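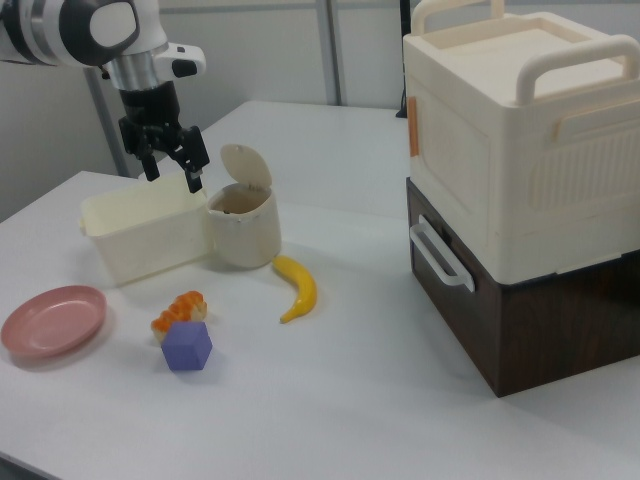
About Marras

Marras is a small family kitchen and wine bar, up the steps behind the old Plilberg ferry office. Opened in July by Rebecca Amato and her aunt Concetta Pellegrini. Concetta cooks, Rebecca does everything else - bookings, wine, the bins.

What we serve

Baked pasta, grilled fish, slow lamb when we can get it. 11 dishes on the menu, changes most weeks. Bread from Cliltine bakery down the road. House red is the Jivar, by the glass or carafe. Vegetarian no problem, vegan please ring ahead so Concetta can plan somthing proper.

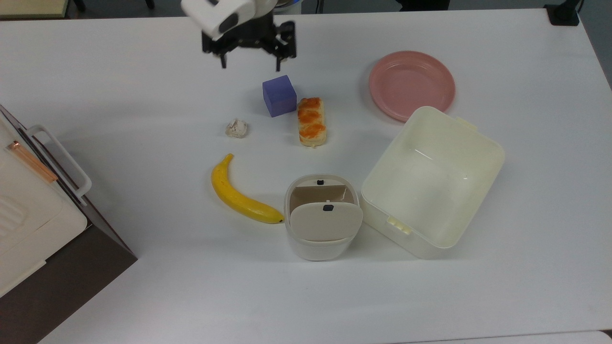

A purple block and a pastry with orange swirls on top.

Finding us and booking

Bus 21 stops right outside. Parking is tight after six, try the harbour side. Tables for up to nine, bigger groups ask Rebecca and we'll see what we can do. Kitchen closes at 9, bar stays open a bit later.

Dogs fine on the terrace. Cards and cash both ok. New lunch menu starts 29/07/2025, will put it on the website when its typed up.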